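Sunday in sim, a thread. The planner and I have been working on fruit since May. One of us is improving.

1/ Orysia Hordiienko rewrote our grasp scorer for Grellel and asked me to try to break it. I'm told I have a gift. 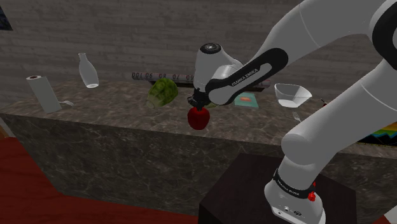 Apple, moments of great suspense.

2/ The old scorer sampled 50 candidate grasps and picked the one most likely to punch the counter. The new one samples 30 and has manners.
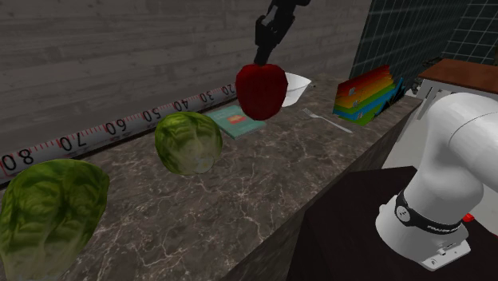 Collision checking is where my weekend went. Grellel pads every obstacle by 2 cm, which sounds prudent until you're carrying a big apple over a teal book with a bowl right behind it. The planner's considered opinion was to stay put forever. I now pad per object.

3/ Then there's the wrist view, for anyone who feels their perception stack is too confident.

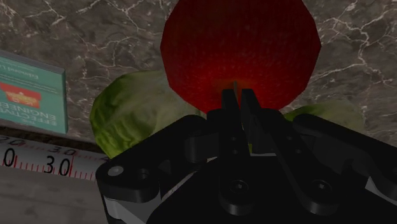

4/ Still to do
Pose estimates at close range. Ashraf Zaki wants them by tomorrow. Ashraf wants many things.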